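Slide 9 – Grasp planning when the tool is the hard part

OK, quick sip of water here, then go. Remind people where we are: perception has handed us a pose, and now the planner has to pick a grasp it can live with. I'm going to spend most of my time on screwdrivers, because they ate most of my spring.

Say the bit about symmetry. Our first pose estimator loved to report a confident rotation about the shaft, and it was a different confident rotation every cycle. Bonifacio's fix was to stop asking for it. We treat the long axis as free, let the planner choose whichever roll keeps the wrist away from its joint limits, and move on. (Pause, somebody always laughs.)

The wrist view is what the grasp checker gets. Point at the green collar – it's a nice landmark, sitting right above the fingers, and the shaft runs up from it past the blue crate.

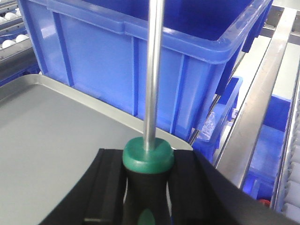 Slide 10 – The shiny shaft problem

Bright highlight down one side, dark reflection down the other. Our old segmenter called that two objects! We logged 1,185 grasps at the Tetesville cell and I went through the bad ones by hand in May, and the split shaft kept coming back. Now we fit the axis from the handle and collar first, then extend it. Metal pixels only get a vote at the end.

Slide 11 – Collision model while holding something

Mention that the tool gets attached to the gripper in the planning scene as a capsule, padded, before any lift. Anatole wanted the full mesh. We tried it, and planning went to 135 ms with no change in which paths got accepted, so capsule it is. Crate rims stay as boxes, conveyor rail too.

If there's time: the Brisolon replay tool. Show scrubbing backward from a failed check to the plan that caused it. Skip the config file, it's ugly and the room will want to talk about it.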